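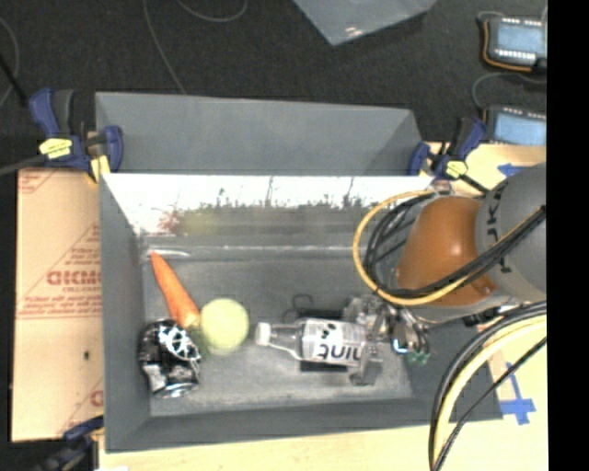
Ticket 1798
Site: Acheampong community hall, back storeroom
Subject: Gray sorting bins – mixed items, glare on the inside wall, second bin unused
Status: Open, waiting on liners

Reported
Hi Jodell support! We're three weeks into the Prasero sorting setup and we love it, but the front bin keeps ending up as a catch-all. At the last check it had a carrot, a ball, a crumpled black can-like thing and a clear plastic bottle lying on its side, all together at the near end, plus something black under the bottle. Food, toys and recycling in one spot! The bin right behind it had nothing in it at all. Is there a better way to lay this out? Also, the back wall of the front bin gets a bright shiny band near the top, and labels stuck there are very hard to read.

Reply 1, Jodell support
Thanks for such a clear write-up, this is a fun one. A few questions first:
Are both bins sitting straight on the carpet or on boards?
Is there a window opposite the back wall?
Did the divider kit (2 panels) come in your box?

Reply from site
On boards, light-colored ones. Yes, big window with plants outside. No dividers that we can find, and we went through the box twice.

Reply 2, Jodell support
Great, that helps a lot. Please try these in order:
1. Take everything out of the front bin. Carrot goes to compost or kitchen, ball to the toy shelf.
2. Empty the bottle and put the cap back on. Bottles and cans go in the rear bin from now on.
3. Wipe the front bin with warm water and a little dish soap. Skip scouring pads, they scuff the floor of the bin.
4. Move your label to the outside of the front wall. Matte tape works best – the Skimitov paper kind is lovely for this.
5. Turn both bins a quarter turn away from the window and look again at about 10 in the morning.
We'll send the missing dividers.

Reply from site
Did 1 to 4 on Saturday. What a difference! The label is readable from the door now. Cloudy patches on the bin floor are still there after two washes, but we can live with them. Step 5 only half worked: glare is gone in the morning and back by midafternoon. Boards are too short to turn both bins fully, so the rear one stays as it was.

Reply 3, Jodell support
Wonderful news on the labels! Cloudy patches are usually surface wear and won't hurt anything. For the afternoon glare, a matte liner on the back wall should do it. We have 14 in stock in the gray, sending one per bin with the dividers. Leave the ticket open until they're fitted and tell us how the afternoon looks.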